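4.3 Replaying and trimming a recorded episode

Once you have a few episodes saved, it's well worth sitting down with a cup of something and going through them in Brarkuvon Studio before you send anything off to training. Most of the trouble people have later on can be caught right here — and the replay window is friendlier than it looks the first time you open it.

1. Open the Episodes tab and double-click the episode you want. Long ones take a moment to load, so please be patient with the progress bar.

2. Check that the left and right gripper tracks both show a solid line under the video. A dotted stretch means tracking was lost there.

3. Drag the slider to the first moment when either gripper begins to close, then step back 75 frames and press Set Start. 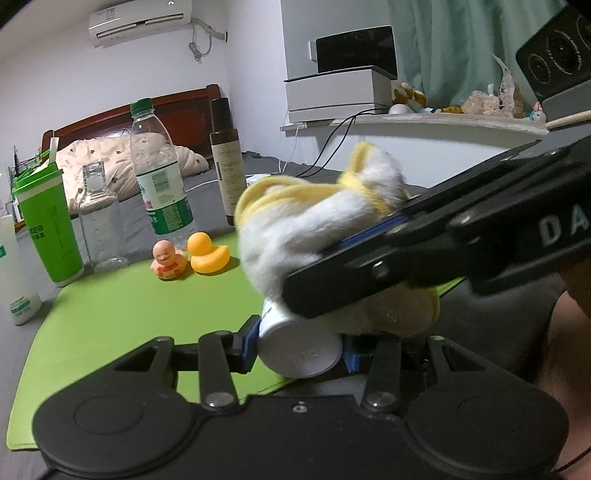 4. Play forward at half speed and keep an eye on the width curves as you go. Soft things and hard things give quite different curves: a rigid object makes the line go flat all at once, while fabric or stuffing lets it sag gently for a while before it settles. Both are perfectly fine, so don't trim a slow curve just because it looks untidy.

5. When the last object has been released, press Set End, and then Save Trim. Your original recording is kept, so you can always come back and try again.

Note: The Baudry planner reads width values at 80 samples per episode segment. If you see the message "Segment too short," move your start point a little earlier and save once more.

Caution: Don't rename episode folders while the replay window is open. Studio will lose its place and may report error 403, and you'll need to close the window and rebuild the index from the Tools menu.

If the two tracks seem to drift apart in time — one gripper closing on the curve well before it closes in the video — leave the trim alone for now and go on to section 4.4, where we'll line up the clocks together.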